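From: Brittany Fehr
To: Hiris robotics club list
Date: 18 July 2024
Subject: Re: [hiris-club] which objects for the Amside round?

Hi Dirk, hi everybody,

Dirk Harms wrote:
> I've read the Amside rules again and I still can't tell if they want
> us to stick to blocks or if play food is OK. Also, how many episodes
> do we have now? Last I heard was 1,135 and that was before the
> Charbonneau kids came over. And does anyone have the Terkex manual?

OK, in order! Play food is fine, I wrote and asked back in May. The rule is just that it has to fit on the tray and be something a person could pick up with two fingers. So the waffle slice stays in, whipped cream, blueberries and all. I know some of you think it's a mean choice with that curved edge and all the stuff piled on top, but I love it, and I'd much rather fight with it now than on the day.

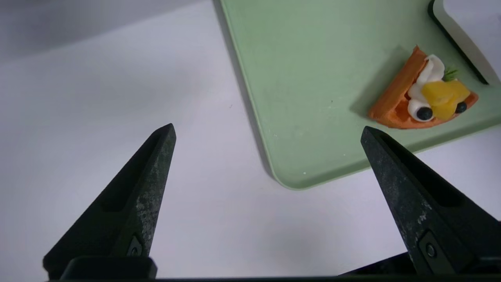 The count is 1,164 as of last night. I threw out a couple of the new ones where the arm got bumped halfway through, so please don't be surprised if your own tally is higher than mine. If you want one back, tell me which and I'll dig it out.

Dirk, the manual is in the drawer under the label printer — the paper one, with the coffee ring on the cover. I'd love to have it scanned if you've got an hour to spare.

Now the thing I really wanted to bring up. We've been starting almost every run with the gripper already sitting over the tray, and I think the policy is getting lazy about it. When I started it way out over bare table last week it just sort of wandered! So for the next batch, please start farther away, with the fingers wide open, and vary where you begin. The green blocks are good for this because they're easy once you get there, so you're mostly practicing the trip.

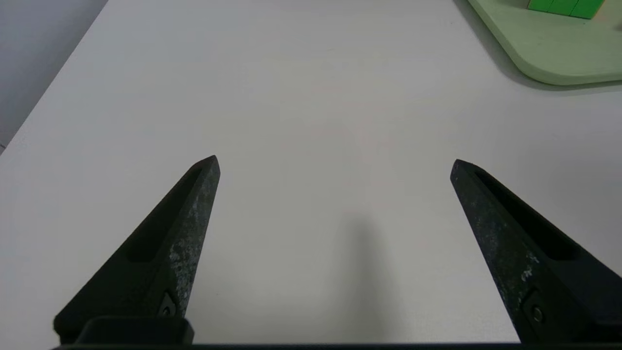
I'd like around 23 of those from each pair before we retrain. If you and your partner get bored, swap who drives and who writes the log, but do write the log. "Went fine" is not a log entry (you know who you are).

One more and then I'll stop — I still need 2 people to ride over with me and help carry the table. Dirk, I've put you down as a maybe. Write back to the list so I don't have to chase anyone.

Brittany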